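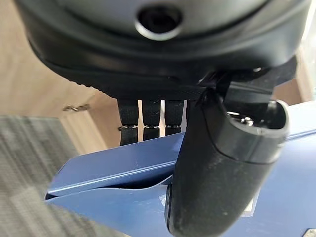 September 16, 2018

Open day at Astmont, notes written up the same evening with a pot of tea, before it all runs together in my head.

We opened the doors at ten and there were people on the step already, which I hadn't dared hope for after the drizzle in the morning. Zoi Zervas did the welcome and kept it short, bless her, and then we split everyone between the two ends of the workshop. I had the arm end. The Bidov people had brought their sorting table and took the other end, and from the noise of it they were having a lovely time over there.

Our demonstration was the folded-sheet task, the one we have been fussing over since May. The arm comes down, gets a finger under the flap, opens it and lets it lie back. It sounds like nothing at all when I write it out like that, and I did worry it would look like nothing too, but people were so kind about it! One gentleman stayed for the better part of an hour and asked if he might see it done slower, and then slower again. I put the speed down to 5 per cent for him and he was delighted.

For the record, as I know we'll want it later:

- Ran on the Skutus controller all day, log starts at entry 1519.
- 59 attempts in the log by closing time. I haven't gone through the successes and failures yet, so please don't quote me a rate until I have.
- Three stops on the force limit, all before lunch. I raised the limit a touch at the break and had no more of them, but I changed the approach angle at the same time (silly of me), so we can't say which of the two cured it.
- Finger wear: there is fine dust or scuffing on the lower part of the finger. I don't want to call it wear until it has been wiped and looked at again under the lamp.
- A few faint scratches on the blue surface as well. I never noted its condition at the start, so I can't tell what is new. Next time, check first and write it down.

The questions were better than mine would have been. A girl of nine or ten wanted to know how the arm could tell it had gone between the layers and wasn't just pushing on the top one. I gave her the long answer about the small change in force as the tip slides in, and she listened to all of it very patiently and then said, "So it feels for the gap." Yes! I have spent most of the summer trying to say that to our own management. Several others asked about the wrist camera, mainly what it can see once the finger is down at the fold, and I showed them the live view on the big monitor. I'd like that monitor turned towards the visitors from the beginning if we do this again, as half of them were craning over my shoulder.

Someone from Tzavaras asked whether we could manage the same thing with cloth. I said we had tried it twice and it had been a muddle both times, and that I thought the trouble was more in our fingertip shape than in the program. He has offered to send over some softer tips to try. I've written his address on the inside cover of this book, so whoever borrows it next, please don't tear that page.

Things to do before we put the arm back on its ordinary work:

1. Wipe down the finger, check the fastener in the open end and the seam below it.
2. Repeat the approach angle test with the old force limit, and only that changed.
3. Copy the log off the controller before somebody overwrites it.
4. Thank the Bidov lot properly. They lent us their extension leads and went home without two of them.

Feet very sore. I've left the arm parked and powered off, the key is in the usual drawer, and I'll start on the log in the morning once I've had a proper sleep.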